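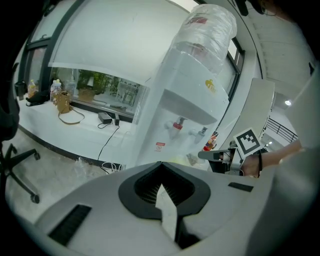

‘정직한 가격’이라는 말을 믿어도 될까
로스터리 카페 페켁(Pekeck) 운영자 누리아 테페라 인터뷰

카페가 스스로 ‘정직하다’고 쓰면 일단 의심부터 하게 된다. 페켁의 메뉴판 맨 윗줄에는 ‘정직한 가격, 직접 만든 케이크’라고 적혀 있다. 오전 영업이 한풀 꺾인 시간에 운영자 누리아 테페라를 만나 그 문구부터 따져 물었다.

“그 문구는 제가 쓴 게 아니에요. 동업자인 발타사르 가야르도가 개업 때 썼고, 저는 그때도 반대했어요.” 그렇다면 왜 아직 붙어 있느냐고 묻자 그는 잠시 웃었다. “메뉴판을 새로 찍는 데 돈이 드니까요. 이건 정직한 대답이죠?”

케이크 이야기로 넘어갔다. 직접 만든다는 말의 범위가 가게마다 다르다는 것은 손님들도 대충 안다. 테페라의 설명은 이랬다. “시트와 크림은 주방에서 만듭니다. 파이지는 마브로마티스 제과에서 받아 와요. 키리아키 마브로마티스 씨네 반죽이 우리 것보다 나아서요. 그러니까 사과 타르트는 절반쯤 우리 거라고 해야겠네요.” 메뉴판에는 그런 설명이 없다. 타르트도 ‘직접 만든 케이크’ 칸에 들어가 있다. 이 점을 지적하자 그는 “맞아요, 고쳐야 해요”라고 했지만 언제 고치겠다는 말은 하지 않았다.

페켁은 지난 6월 채식 메뉴를 열한 가지로 늘렸다. 기자가 세어 보니 그중 두 가지는 같은 샌드위치에 빵만 다른 것이었다. “빵이 다르면 맛도 다르잖아요.” 글쎄, 가짓수를 불리는 흔한 방식으로 보인다고 하자 그도 크게 다투지 않았다. “손님은 긴 메뉴를 좋아한다고들 하는데, 저도 그 말은 안 믿어요. 팔리는 건 늘 병아리콩 수프예요.”

원두에 관해서는 훨씬 말이 많았다. 페켁은 카스테만세(Kastemance)라는 수입사를 통해 생두를 들여온다. 홍보물에는 ‘농장과 함께 성장하는 커피’라고 되어 있다. 농장에 가 본 적이 있느냐고 물었다. “없어요. 가야르도도 없고요. 수입사가 보내 주는 자료를 읽는 거죠. 지난번 로트는 261킬로그램, 그 전이 342킬로그램이었어요. 제가 자신 있게 말할 수 있는 건 무게와 볶은 날짜, 그리고 컵에 담긴 맛이에요.” 농장 몫이 얼마인지는 본인도 모른다고 했다. 그렇다면 홍보 문구는 누구의 말인가. “수입사 말이죠. 우리가 옮겨 적은 거고요.”

단골의 의견도 들어 보았다. 거의 매일 온다는 파나요티스 파나요투는 문구 따위는 읽지 않는다고 했다. “커피가 괜찮고 의자가 편해요. 다만 필터 커피 값은 작년에 두 번 올랐어요. 정직하게 올렸겠지요.” 아이를 데리고 오는 알리키 가발라스는 어린이 메뉴가 불만이다. “주스 아니면 코코아예요. 둘 다 답니다. 우유 작은 잔 하나 넣는 게 그렇게 어려운가요?”

이 말을 전하자 테페라는 우유는 주문하면 준다고 답했다. 메뉴에는 없지 않느냐고 되묻자 “물어보면 된다”고 했다. 메뉴에 없는 것을 물어보는 손님이 얼마나 될지는 의문이다.

마지막으로 옆 동네에 문을 연다는 키델(Kidell) 카페에 대해 물었다. 더 싼 점심을 내세우는 곳이다. “한동안은 싸겠죠. 저희도 처음엔 쌌어요.” 페켁도 점심값을 내릴 생각이 있느냐는 질문에는 고개를 저었다. “지금 내리면 그동안은 왜 비쌌냐고 하실 거잖아요.”

인터뷰가 끝나고 필터 커피 한 잔과 사과 타르트를 값을 치르고 먹었다. 커피는 좋았다. 타르트는 파이지 쪽이 더 맛있었다.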